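Ticket 194: Council vote tally page shows wrong result for judicial nominee roll call
Status: Closed
Opened: 30 August 2022
Product: Tesard vote tracker
Site: Pevby local politics desk

Problem as reported

The roll call page for the Pevby municipal judge confirmation lists the nominee as rejected. The clerk's signed sheet has the nominee confirmed. Two readers wrote in, and the mayor's office called the desk to ask for a correction. The story that links to the page has the right result, so the story and the page disagree.

First checks

Reloaded the page in a private window. Still wrong. Cleared the site cache and waited for the 50 minute refresh. Still wrong.

Opened the entry in the Tesard admin screen. All the individual votes match the clerk's sheet, including the two abstentions. The error is only in the result line at the top. The entry was saved under the rule set "Supermajority, full body." Municipal judge confirmations in Pevby need a simple majority of those voting.

Changed the rule set to "Simple majority, present and voting" and saved. The admin preview now said confirmed. The public page did not change. 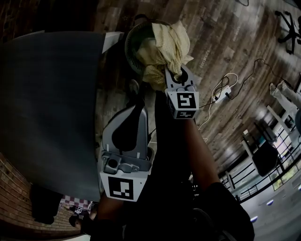

Asked Melari support whether the public page reads from the same table as the preview. They said no. The public page reads from a results file that is written when an entry is first published, and a later edit to the rule set does not rewrite it. The entry has to be unpublished and published again.

Unpublished the entry, waited for the page to return a not found message, then published it. The first attempt failed with "Result locked by import." The lock comes from the Gachanja import job, which had marked the roll call as final when it pulled in the council minutes. Removed the final flag, published again, no error.

Public page now reads confirmed. Checked on a phone and on two desktop browsers.

Other entries affected

Ran a search for council entries using the supermajority rule set. It returned 70 entries going back to January. Most are budget overrides and charter changes, where the rule is correct. One other was wrong, a planning board appointment from the spring. Its result line happened to be right anyway because the vote was unanimous. Changed the rule set on that one too and republished it.

Cause

The import template for appointments was copied from the charter change template and kept its default rule. Template default is now blank, and the form will not save until an editor picks a rule.

Follow-up

Correction note added to the bottom of the roll call page. Desk has replied to both readers and to the mayor's office.

Still open with Melari: a request to have the results file rewritten whenever the rule set is edited. They have logged it with no date given. Until then, unpublish and republish after any rule change, and check the public page, not the preview.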